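Thread: Shelf restocking with a walking base - does the wrist view earn its keep?

shelfwalker
Posted 2021-08-07

Hi all, and thanks again for the patience with my last wall of text. We finally finished the comparison I promised you on the Satti policy, and I'm pretty happy with it! There were 609 demonstrations in the training set, all teleoperated, and then 192 test trials split evenly between head view only and head plus wrist. Head only is fine for walking up to the shelf and picking a target.
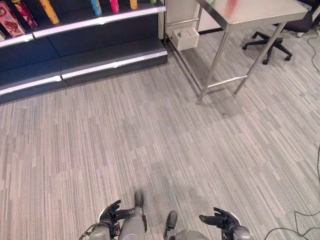

Where it struggles is the last few inches before the grasp, when the hardware itself starts hiding the item. Adding the wrist stream took care of a good share of those misses, and canisters gained the most - they roll if you so much as breathe on them.

prunard_fan
Lovely work, but I'm not sold. Did both versions see the same number of training steps? When we tried this on Prunard, the gap shrank to nearly nothing once we let the head-only version train longer.

shelfwalker
Same steps for both, 2,000 per stage. Fair point though, I never checked whether head-only had leveled off. As for the wrist pictures, they're soft as butter up close and the policy still gets something out of them.

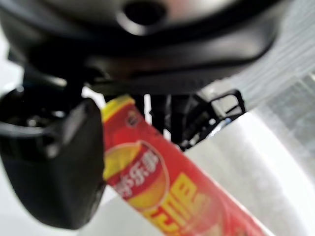

Wrist view with the red Lay's canister next to the finger.

tadora_lab
I'd side with shelfwalker here. On Tadora we blurred the wrist stream on purpose and hardly lost anything. Color and the slant of the tube seem to be enough.

prunard_fan
Enough for a bright red tube on white, sure. Try a gray box on a gray shelf and then come tell me about blur!

shelfwalker
Ha, okay, that's going on the list. I'll run 20 trials with dull packaging and let head-only train twice as long while I'm at it. Does anybody still have the Wustesberg split files? My link to them died in January.

tadora_lab
I've got them, sending you a message now.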